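Running the Two-Arm Table Demonstration on Open Day

Kerkton Training Center – Guidance for Demonstration Staff
Issued 30/06/2023

These instructions apply to the two-arm station in the Tallari Room. They are intended for staff who have completed the operator course and who will present the station to visiting groups. The building dates from 1979 and its doorways are narrow, so groups are brought in by the Harkance staircase and leave by the side corridor.

Before the group arrives

1. Switch on the station at the wall and wait for both arms to report ready.
2. Confirm that the emergency stop is within reach of the operator. Press it once, check that both arms hold, and reset it.
3. Place the chosen objects toward the back of the table. Leave the front of the table clear, as both grippers need this area to turn.
4. Include at least one soft object. A clear pouch with something inside it is a good choice – visitors can see the contents and follow how they shift.
5. Bring both arms to the starting position, with the grippers facing each other across the table.
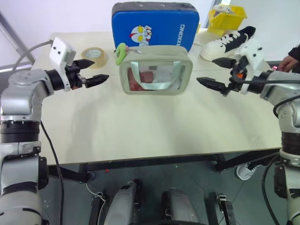 Figure 1. Both grippers over the table, with the clear pouch standing near the back.

Presenting the task

Introduce yourself and state the task in one sentence before anything moves. Groups are limited to 5 visitors, with one operator and one presenter. The presenter should stand to the side and must not lean over the table while the arms are powered.

Run the first attempt at reduced speed. Open the gripper wider than the object, approach slowly, and let the fingers pass on either side before closing. Soft packaging folds and swings, and a grip that suits a box may slip on a pouch. If the object drops, leave it where it lies, return the arm to the starting position and begin again. A second attempt is often the most useful part of the visit.

Show the wrist camera view on the wall screen during the approach. Point out the two fingers at the bottom of the view and invite visitors to judge the gap for themselves.
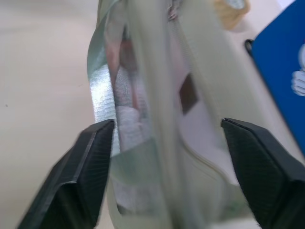
Figure 2. Wrist camera view: the pouch between the open fingers, with its strap at left.

Allow 4 minutes for questions. Technical questions that you cannot answer should be written on the Shetty cards and passed to Geetha Gowda, who replies to visitors by e-mail. The February open day produced 131 cards, and many asked the same thing: whether the arms were being guided by a person. Please state clearly at the start of each session which mode is in use.

After the last group

Return both arms to rest, switch off at the wall and sign the station log. Report any damaged cable or loose fitting the same day.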